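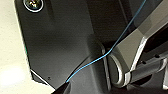

ok so I stayed up for the Primdale card and I have thoughts. thread, sorry in advance

Main event first. I had Sveinbjörnsson winning it by two rounds and I will not be talked out of it. He was walking his man down from the third on, and the jab was landing every single time he bothered to throw it!

The judges saw it the other way. Fine. Close fight. But one of them gave him just 5 rounds out of twelve and I'd love to know which five, because I've rewatched it and I'm stuck

CompuBox people, I know, I know. The stream's own counter had 676 punches thrown between them and I don't trust it for a second (it was crediting shots that hit gloves). Still a busy fight for guys that size

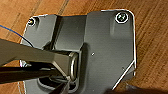
Two screws, dark plate, wood grain.

Anyway, the undercard. Best scrap of the night was the opener and there were maybe a few rows filled when it started. They announced the gate at 3,390 later on and most of those folks missed it. Get there early, people!!

Elano gym had three fighters on and went 2-1. The loss was a cut stoppage over the left eye, clash of heads, and I thought the ref waved it off too fast. Let the doctor take a look at least

Price gripe: Vudico wanted 89 bucks for the stream and it froze on me in the eighth. I came back to a guy getting up off the canvas and had to wait for the replay to see what put him there (left hook, short one, gorgeous)

Rematch talk is already going for November. I'd take it tomorrow. Just put it somewhere with a bigger ring, that thing looked tiny and both of them kept getting tangled up on the ropes

ok going to bed, tell me your scorecards and I'll argue with you in the morning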